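Section 6. Setting Up a Rain Garden Monitoring Point

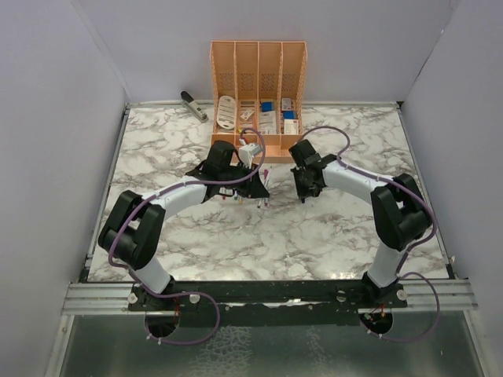

Read this section before going to the site. It covers the installation of one Clisteo level logger in a rain garden, bioswale or infiltration basin, and the entry of that point in the Evska register. Loggers in open streams are covered in Section 8. Mapping of the drainage area must be complete, as the register will not accept a point without one.

6.1 Before you begin

You will need:

Clisteo logger with vented cable
Slotted well pipe with bottom cap and locking top cap
Hand auger with extension
Washed pea gravel
Bentonite chips
Steel tape marked in millimeters
Field sheet HS-2, printed on waterproof paper
Planting plan for the garden, current revision

Confirm that underground utilities have been marked. Marks expire, and the expiration period differs from one county to the next. If the marks are faded or the ticket has lapsed, request new ones and postpone the work.

CAUTION: Do not auger through an underdrain. The planting plan shows the design position of the pipe. Built positions often differ. If an as-built drawing exists, use it in place of the plan.

6.2 Choosing the location

1. Find the lowest part of the garden bed that is not directly in front of an inlet. Water entering at an inlet carries sediment and will bury the cap.

2. Keep clear of the root balls of shrubs and trees. Sedges and rushes may be lifted and replanted.

3. Check that the location can be reached from the edge of the bed with no more than one step onto the soil. Repeated foot traffic compacts the mix and lowers the infiltration rate that the logger is meant to record.

4. Mark the spot with a flag and write the distance to two fixed objects on sheet HS-2. Curb corners and manhole rims are suitable. Trees and signs are not.

Note: Where a garden has two cells separated by a check dam, each cell is a separate monitoring point and needs its own sheet.

6.3 Installing the well

1. Pull back the mulch and set it on a tarp.

2. Auger to the bottom of the soil mix. The change to native soil is usually clear from the color and from the resistance on the handle. Stop there. If gravel comes up before native soil, the hole has reached the storage layer; stop and record the depth.

3. Place 200 mm of pea gravel in the bottom of the hole. Tamp lightly with the end of the pipe.

4. Lower the pipe, slotted section down, until it rests on the gravel. Check that it is plumb in two directions.

5. Fill the space between the pipe and the soil with gravel to the top of the slots. Add it slowly and tap the pipe as you go to prevent bridging.

6. Add bentonite chips above the gravel to seal the upper part of the hole. Wet the chips with clean water and wait for them to swell before adding more.

7. Replace the mulch. Keep it below the rim of the cap.

CAUTION: A well without a complete bentonite seal will fill from the surface during heavy rain and report ponding where there is none. Data from an unsealed well cannot be corrected afterward and will be rejected at review.

6.4 Hanging the logger

1. Measure from the rim of the pipe to the bottom cap with the steel tape. Write the figure on the sheet before doing anything else.

2. Set the hanging length of the cable so that the sensor is clear of the bottom cap. Sediment collects in the cap and will block the port if the sensor touches it.

3. Connect the cable to the hanger. Check that the vent tube is not kinked. A kinked tube produces a slow drift that follows air pressure and is easily mistaken for a change in water level.

4. Install a fresh drying capsule. Blue beads are good. Pink beads must be replaced.

5. Close and lock the cap. Key numbers are held in the office and are not written on the sheet.

6.5 Starting the logger

1. Open the Clisteo reader and connect by cable. Wireless connection works but drops out when the cap is closed.

2. Set the clock to standard time. Do not use daylight saving time at any season.

3. Set the interval. Use six minutes for gardens that drain a road or parking lot and one hour for all others.

4. Enter the hanging length from 6.4.

5. Press Start and wait for the first reading. In a dry well the reading should be zero or very close to it. If it is not, stop the logger, open the cap, let the cable rest in open air and repeat.

Note: Readers updated before 5th December show the hanging length in centimeters. Update the reader or convert the value by hand. Mixed units are the most common cause of a returned sheet.

6.6 Drawdown test

The test confirms that the well responds to water in the bed. It does not measure the infiltration rate of the garden as a whole.

1. Pour 8 liters of clean water into the pipe.

2. Watch the level on the reader. It should rise at once and then fall steadily.

3. Record the time at which the level returns to its starting value.

4. If the level does not fall, the slots are blocked or the surrounding soil was smeared by the auger. Pull the pipe, roughen the sides of the hole with a wire brush and reinstall.

Do not run the test within a day of rain. Do not run it on frozen ground. Points installed after the ground has frozen may be left untested until February or the first lasting thaw, and are listed in the register as provisional until then.

6.7 Registering the point

1. Log in to Evska and open the drainage area.

2. Select Add Point, then Subsurface Level.

3. Enter the serial number, hanging length, rim height and interval exactly as written on the sheet.

4. Enter the contributing area in square meters. For areas larger than 1,000 square meters the register also asks for the share of paved surface.

5. Attach a scan of both sides of sheet HS-2.

6. Submit. The point appears in gray until it is approved.

Approval for the Hurko and Skála catchments is given by Roxana Preda. Points in other catchments go to the general review list. A returned point keeps its number – correct the entry and resubmit it, and do not create a second one.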